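3.2 The tray as a unit of table setting

Most of the households we visited own a tray, and few could say what it is for. Asked directly, people told us it was for carrying things. Watched over breakfast, they used it mainly for not carrying things: the plate, the cutlery and the cup were set out on it once and then left there, as if the tray were a very small table that had been put on top of the larger one. Woldemariam calls this "nested setting," a generous term for a habit that several of our participants put down to laziness.

Of the 125 settings in the Lallby set, 54 were laid on a tray. We coded each for the place of the plate, the side on which the cutlery lay, and the direction of the cup handle. The last of these was added at the insistence of Ita Ó Ceallaigh, over the objections of everyone who then had to do the coding.

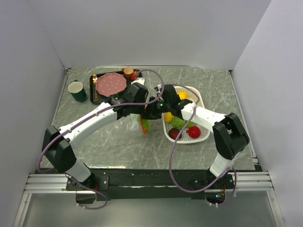 Figure 2. Tray setting with scalloped plate, gold-colored cutlery to the left of it, and cup at the upper right, handle pointing left.

The plate gave us little trouble. It claims the middle of the tray, and the other items settle for what remains. Cutlery was harder. Etiquette manuals have firm views on which side a fork belongs, but a tray has a rim, and the rim usually wins. Cups drifted to the corners, where they are easiest to reach and also easiest to knock over with a sleeve.

Handle direction proved less regular than Ó Ceallaigh had hoped. A handle that points in toward the plate, as in Figure 2, suits a left-handed drinker or a setter who was thinking of something else, and our coding sheet has one box for both. We return to this in Section 4, with the Kallevetti data, where the cups have no handles at all.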